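Sep 30, 2026

The royalty statement came. I had been told to expect it by the end of the summer, and I suppose if you squint the end of September is the end of the summer. It was four pages long, three of which were codes.

For the benefit of my future self, who will have forgotten: this is for the Clondine song, the one they put over the closing credits of that detective thing set on the canal. I wrote it in Roltthorpe in a bedsit with a gas meter, and Clondine recorded it as a B-side when people still bought B-sides, and then it slept for a very long time. Now it has been heard by more people in one evening than ever came to see us play. Liang rang up when it went out, shouting. He was working out what sort of boat I should buy.

My share for the quarter is £434. There is a further line in brackets, taking away £7 for "adjustment". I read that line more times than I read the other one.

I rang the publishers to ask what had been adjusted. A very nice young man told me that television money arrives late, that overseas money arrives later, and that streaming money arrives in such small pieces that it's held back until there's enough of it to be worth sending. I asked how much was enough. He said he'd have to look into it. He also called me "a heritage writer", like a barn.
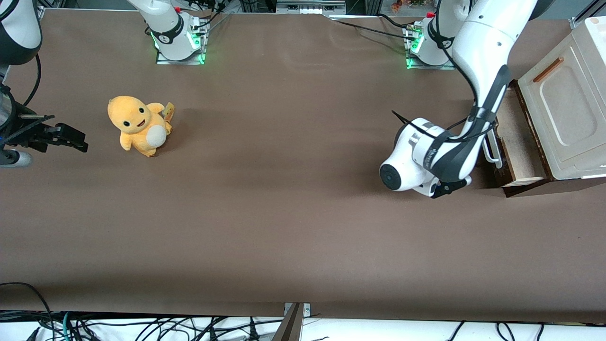
Rasmus Mägi has done rather better out of it, I gather. Rasmus played the organ part, the eight bars everybody hums, and back in the day he was the only one of us who read things before signing them. We laughed at him for that. We were in the van outside the solicitor's with the engine running, and he was in there turning pages. I remember Zevon leaning on the horn. Zevon signed his on the bonnet, without his glasses, and has spent the years since telling people he was robbed.

Rasmus sent me a message this afternoon. It said "Nice to have the old song out and about!" with a little picture of a trumpet. There is no trumpet on it. I replied with a thumb.

Must not become bitter. Mother was bitter about a sideboard for thirty years and it did nothing for her skin.

In any case there is talk of a reissue in October, on coloured vinyl, 100 copies signed by all the surviving members. That's all of us, so I don't know why they put it like that. Zevon says he won't be in the same room as Rasmus, so the sleeves will have to go round by post, and given Zevon's record with parcels I'd say we'll end up with sixty. Liang wants to do a launch night at the Roltthorpe Arms. I said the Roltthorpe Arms was flats. He said then we'd do it in the flats.

Spent some of the afternoon trying to play the thing on the guitar, in case anyone asks. I've lost the middle section completely. Had to go and look it up, and found a boy of twelve or so teaching it to people from his bedroom, very clearly and patiently, with one chord I'm fairly sure is wrong. His is better. I shall use his.

Boiler man's bill also came. £390. So that's the boat.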